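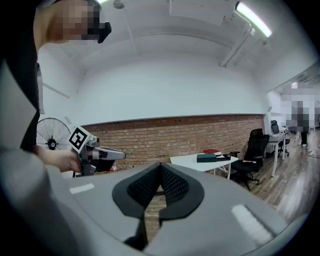
Saimi had meant to put the fan away in April, and then it was warm again before she got to it, so there it stayed by the brick wall, black and patient as an old dog. Her uncle Veikko had left it to her along with two boxes of sheet music and a key that fit nothing.

"You could give it to Tiina," said Eero, who was always giving things to Tiina.

"I could," said Saimi, and she switched it on instead, just to hear it hum – the same low, rattly note that used to drift down the stairs at Koivisto on summer nights, when everybody she loved was asleep under one roof.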